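### 3.2 Surfaces and the unpacking of food

The second part of the study looked at what households do with food between the front door and the cupboard. Earlier work on domestic storage has mostly begun once items are already on a shelf or in a refrigerator. The period before that is short, and residents rarely mention it when asked to describe their routines. In the Larkwood interviews, most participants passed over it in a single sentence ("then I put everything away"), even when the unpacking itself had taken up a good part of the visit.

We therefore treated the bag and the surface it is set down on as a single unit of study. A bag placed on a table claims space that may be needed for something else, and residents differ in how long they allow that claim to stand. Some empty a bag at once and fold it. Others leave it where it is and draw items from it as a meal is prepared, so that the bag serves for a time as a storage container. The second practice was more common with leafy produce, which was often left standing upright in the bag it came in.

Field notes were coded by two members of the team, Gifty Alhassan and Jomar Barredo, working separately. Differences were settled by discussion with a third reader. The codes covered the type of bag, the type of surface, and whether any part of the contents could be seen without opening the bag further. Visible contents mattered more than we had expected. Residents at both Larkwood and Tadwood told us that they were less likely to forget food they could see, and several said that they arranged greens so that the tops stood clear of the plastic.
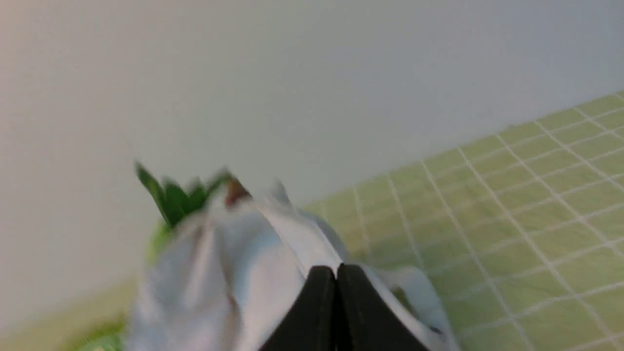 **Figure 4.** Leafy tops protruding from a white plastic carrier bag, coded as "contents visible."

### 3.3 Tableware and the cleared table

Table coverings were recorded separately from the furniture beneath them. Participants spoke of a cloth as something to be protected, and also as something that protected the table, and the two views were often held by the same person. Checked and gridded patterns were described as practical for daily use. One Tadwood resident remarked that a plain white cloth "asks too much of everybody" and kept hers in a drawer until October, when her family visits.

The presence of a cloth affected where bags were put down. Plastic bags, which participants associated with moisture from produce, were more often moved to a counter or a chair. Canvas bags were treated with less caution and could share the table with dishes - in some homes for the whole of an afternoon. We coded this arrangement as "bag and tableware together" and noted the kind of dish involved.

Decorative glass appeared in this category more often than plain white ware. Thanakorn Rattanakul, who conducted the Tadwood visits, observed that colored or gilt-edged plates tended to be kept within reach and used for fruit, sweets or small items, while everyday plates went back to the cupboard after washing. A plate of this kind may stay on the table with nothing on it between uses. Residents did not regard it as something left out, and when asked to show us a cleared table, several did not move it. 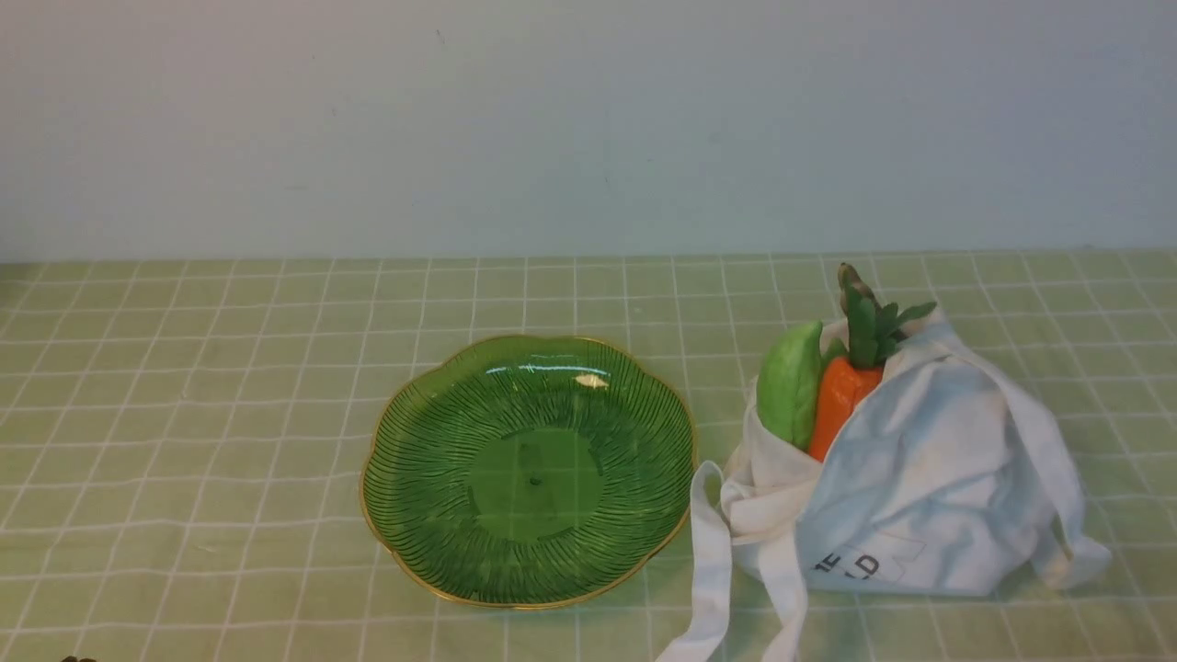

**Figure 5.** Green glass plate with a scalloped, gold-colored rim, empty, beside a white canvas tote bag on a checked cloth. Coded as "bag and tableware together."

### 3.4 Limits of the coding scheme

The scheme does not record how long an item has been in place, and a bag at rest on a table may be on its way in or on its way out. Where the resident's own account was available, we relied on it. Where it was not, the direction of movement was left blank. Yến Từ has proposed a further code for bags that are kept on a surface between errands, and this will be applied when the Belmonte material is read.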